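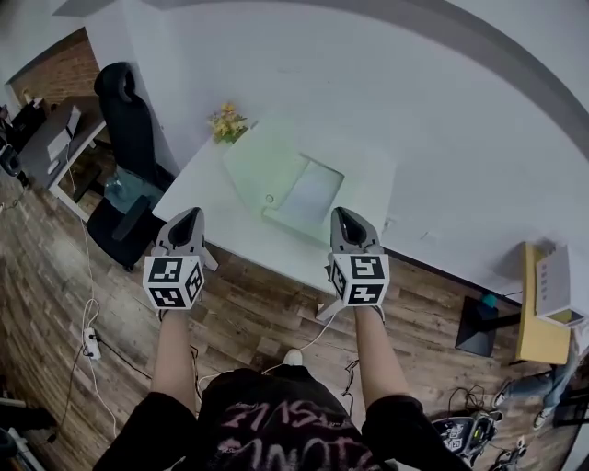

Hello Josiane, the February update, a bit longer than last time because there's finally something to report!

We've now got 400 demonstrations recorded with the hand-held grippers, all of them two-handed table-top tasks, and I've trained the Braltero policy on them twice. The first run was poor, I'll admit. Régis went through the recordings and found that whenever a wrist cube turned quickly the marker tracking dropped out, and our code was filling the gap with a straight line — so the policy had been learning hand paths that no hand ever made. He threw out 56 recordings and rewrote the smoothing, and the second run is much better, particularly on the tasks where both hands have to arrive together.

What still isn't right is the timing between left and right. One side lags by a frame or two and I can't yet say whether that's the clocks or the model. Kgomotso is testing the clocks first (cheaper to fix, fingers crossed).

Money is fine, nothing odd there. I would like to keep Yannick for another 16 days of recording if the budget stretches, mostly to get more variety in the table layouts. Could you let me know before I redo the rota?

Gaëtan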